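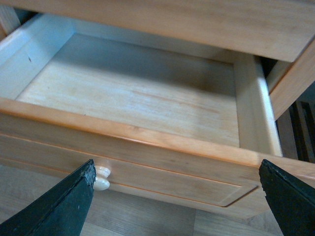 Somebody commenting on my last post wanted to know whether a robot arm you can buy as a kit is any use on real furniture, the kind with knobs that were put there for human fingers, or whether it only ever moves foam blocks from one bowl to another. A very fair thing to ask! I had been wondering the same before I spent the money, and I've now lived with the Tatlow kit long enough to give a proper answer (a long one, I'm afraid, so get yourself some coffee).

The kit is $900 with the two-finger gripper and the little wrist camera included. It came in 11 bags inside one big box, and I started after breakfast on a Saturday thinking I'd be done by lunch. I was not done by lunch. The base and the shoulder go together easily enough, but the cable that runs up to the wrist wants to be threaded before you close the elbow, and the booklet mentions this on the page after the one where you close the elbow. So I opened it again, and then I opened it a second time over a washer.

Now, drawers. I picked the desk drawer as my first real job because the knob is small and round and a bit slippery, and I thought if the Tatlow could manage that it could manage most things in this house. The fingers are wide, much wider than you'd want for a knob that size, and my first few tries just slid off the end of it. What helped was coming in lower and slower, and not squeezing so hard – the default grip setting is really meant for boxes. I did 230 practice pulls over a couple of weeks, guiding the arm by hand and saving each one, and by the end of that it was opening the drawer by itself more often than not. Closing is far easier, as you'd expect, it only has to push.

The software is from Zoubi and I have mixed feelings about it. Recording is lovely, one button and a cheerful beep. Looking back through what you recorded is a chore, and I lost an evening's worth in May when an update moved the folder. Their support people did write back the next morning and they were very kind, and we found most of it again.

I did look at the Zutia arm before ordering, and it is a handsome thing, but the gripper is sold separately and I liked having it all come in one box.

So yes, to the commenter, it will do furniture, with patience! I'd buy it again, though I would want a narrower set of fingers to choose from. Next I'm going to try the kitchen cupboards, which have long handles – I think it'll find those a good deal kinder.

Contact | © Billa Blog, all rights reserved | Back to top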